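Chapter 6

Who Does the Washing? Work That Doesn't Get Counted

By the end of this chapter you should be able to:

explain the difference between paid work, unpaid work and leisure, and say where the borders get muddy
describe how a time-use diary is kept and what can go wrong with it
discuss why unpaid household work is left out of most measures of a country's output
use the ideas of opportunity cost and specialisation to talk about a household

Key terms: unpaid work, time-use diary, third-person test, opportunity cost, specialisation, rebound effect

6.1 A quiet Wednesday in Dravdale

Tomás Mulcahy and Diarmuid Keogh share a rented house in the small town of Dravdale. Tomás drives a van for Hegarty, a builders' merchant. Diarmuid does the accounts for Drullico, a company that makes gaskets and is more interesting than it sounds, though only slightly. Both are paid. Both pay tax. When the statisticians add up the nation's output for the year, Tomás and Diarmuid will be in there somewhere, each a very small crumb in a very large cake.

On Wednesday evening Diarmuid comes home, cooks a stew, wipes down the cooker, empties the bin, puts on a wash and rings the landlord about the gutter. Tomás comes home and eats the stew. He says it is very nice. As far as the national accounts are concerned, the two men have spent the evening in exactly the same way.

Suppose instead that they had bought two dinners from the café on the corner, sent their shirts to the laundry and paid an agent to deal with the gutter. Output would have gone up. The stew would have been no better (Diarmuid would say worse) and the shirts no cleaner, but money would have changed hands, and money changing hands is what the accounts are built to notice.

Economists have known about this oddity for a long time. An old classroom joke has a man marrying his housekeeper and so reducing the national income. Students have been failing to laugh at it for generations, and you are welcome to join them. The point underneath is a serious one. A great deal of what keeps people fed, clothed and fit to turn up for their paid jobs happens at home, and no invoice is ever sent.

6.2 What counts as work?

If you are going to measure something, you first have to say what it is. "Work is what you don't enjoy" will not do, as there are people who like ironing and people who dislike parties. "Work is what you are paid for" sends us back to the stew.

The most common answer is the third-person test. Ask whether you could, at least in principle, pay somebody else to do the activity and still get the benefit of it. You could pay somebody to cook your dinner. You could not pay somebody to eat it for you and feel any fuller. Cooking is therefore work and eating is not. Cleaning the bath is work, and lying in it is leisure. Sleeping is neither, however much effort your flatmate seems to put into it.

The test does well with simple cases and begins to sweat when the cases get harder. Is reading a story to a child work? You could pay a childminder to do it, so yes, but most parents would be put out to see it filed beside unblocking the sink. Is growing tomatoes work? You could buy tomatoes. You could buy a great many tomatoes for what Tomás has spent on his greenhouse. We shall come back to the greenhouse in section 6.5.

6.3 Keeping a diary

The usual tool for finding out how people spend their hours is the time-use diary. Each person in a household writes down what they were doing through the day, along with where they were and who was with them. There is normally a second column for anything being done at the same moment, such as listening to the radio while peeling potatoes.

The second column causes most of the trouble. Consider the entry Diarmuid made for the later part of his evening: "Watched football. Washing on." Was he working or not? The machine certainly was. He was, in a sense, on call, listening with half an ear for the end of the cycle. If we count the whole of the match as housework we flatter him, and if we count only the minutes with his hands in the drum we leave out the planning, the waiting and the knowing that the towels should not go in with the good jumper.

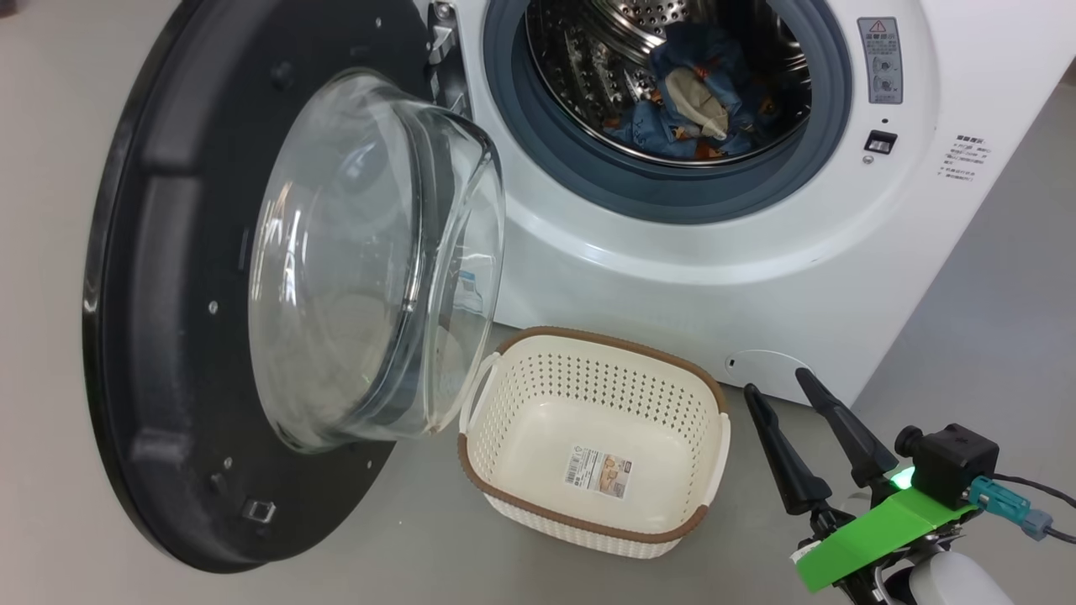
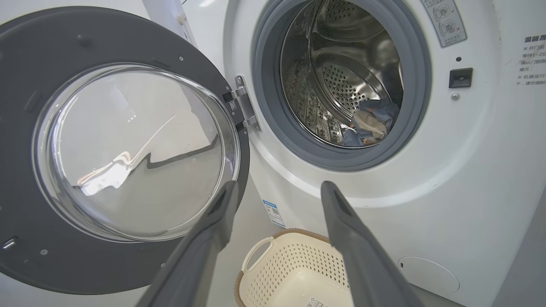 Figures 6.1 and 6.2. A front-loading washing machine with its door open. How would you enter this job in a diary?

6.4 Did the machines save us any time?

You might expect that a house full of appliances would leave its owners with little to do but admire them. The story is less tidy. When a task becomes easier, people tend to do more of it. A shirt that once had to last until washday may now be worn once and thrown in the basket. This is a form of the rebound effect, and we shall meet it again when we look at fuel and at roads.

There is also the matter of who stopped doing the work. Where a household once sent its sheets out to be washed, buying a machine brought the job back indoors, and it landed on whoever was nearest. In Dravdale, that is Diarmuid.

Before you read on

1. Keep a time-use diary for one ordinary day, with a second column. Mark each entry as paid work, unpaid work, leisure or personal care. Which entries did you argue with yourself about?

2. Apply the third-person test to the following: walking a dog, walking a dog you would rather not have bought, mending a bicycle, choosing a birthday present, queuing.

3. Tomás earns more per hour than Diarmuid and says it is therefore "only efficient" for Diarmuid to do the housework. Write down what he has got right. Then write down what Diarmuid might say back, keeping it suitable for a classroom.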